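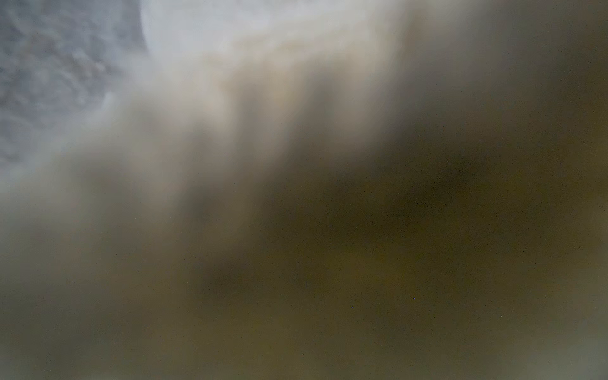
4. Talking about the in-between colors

4.1 Where the easy words run out

Most of us get through the day on a fairly small set of color words, and for most purposes they serve us very well. A fire truck is red, a lemon is yellow, and a conversation about either can move along to something more interesting. The trouble begins when two people have to agree on a color that sits between the easy words, and in our interviews it began most often somewhere between brown and green. The soft stretch of color in Figure 2, which goes from a pale, creamy beige-gray through khaki to a brownish olive, is the kind of territory we have in mind. It has no line in it where one word ought to stop and the next ought to start.

The people we spoke with were choosing paint for a room they shared with somebody else. As explained in Section 3, we invited 300 households from the Wernillow mailing list to keep a short decorating diary, and each household was asked to write down the words they used, including the rude ones. We are very grateful that they did! The diaries were read first by Margit Antal and then again, without sight of her notes, by Amparo Lorente, and the two readings were compared over a good many pots of tea.

4.2 Naming by thing

When the plain words ran out, people reached for things. Mustard, moss, putty, oatmeal, pond, wet cardboard and the inside of an avocado all turn up in the diaries, and several of them turn up in the same household on the same evening. What struck us was how seldom anyone objected to the color itself at this stage. They objected to the thing. One woman wrote that she had liked a sample perfectly well for a week until her husband called it "gravy," after which she could not have it in the bedroom. He was, by her account, very sorry, but the word had been said and there was no getting it back.

Food words did the most damage and also the most good. A green called "olive" was generally thought to be a sensible, grown-up sort of color, while very nearly the same green called "pea soup" was not, and yet there were two families who settled on pea soup with real affection and went on using the name long after the tin had been thrown out. We had expected names to work as labels. In the diaries they worked more like small stories about the room, and a household that could agree on the story usually had little trouble over the paint.

4.3 Khaki and its neighbors

The word "khaki" deserves a paragraph of its own. For some of our diarists it meant a sandy tan, the color of summer trousers, and for others it meant a dark army green, and both groups were quite sure of themselves. Couples could go on for days in cheerful agreement about a khaki hallway before finding out that they had been picturing different hallways. Kiss describes something similar among tailors' customers, where the mix-up was generally settled by holding up a piece of cloth. Our diarists did the same with whatever they had at hand – a cushion, a coat, the lid of a biscuit tin – and it nearly always helped.

"Olive" gave less trouble, though people were inclined to add to it. We found brown olive, gray olive, old olive and "olive but tired." These additions were most common toward the duller end of the range, where a color has a little of everything in it and not much of anything. Gradual changes made matters harder still. A diarist looking at a wall in evening light would write one word for the part near the lamp and another for the part in the corner, and would then worry about which of them was the real color of the wall. Looking along Figure 2 from its upper left to its right-hand edge, where the olive turns somewhat grayer and cooler, readers may like to try saying when they would change words, and then ask a colleague to do the same.

4.4 What the households did about it

Those who reached a decision quickly tended to stop talking about names quite early on. They painted a patch, lived with it through a few breakfasts, and referred to it afterward as "that one" or "the left one." Those who kept on naming took longer, but wrote much more, and seem to have enjoyed themselves. Some of the happiest entries we read came from households that never did agree on a word. One pair closed their diary in April with the hall painted and dry, he still calling it brown and she still calling it green.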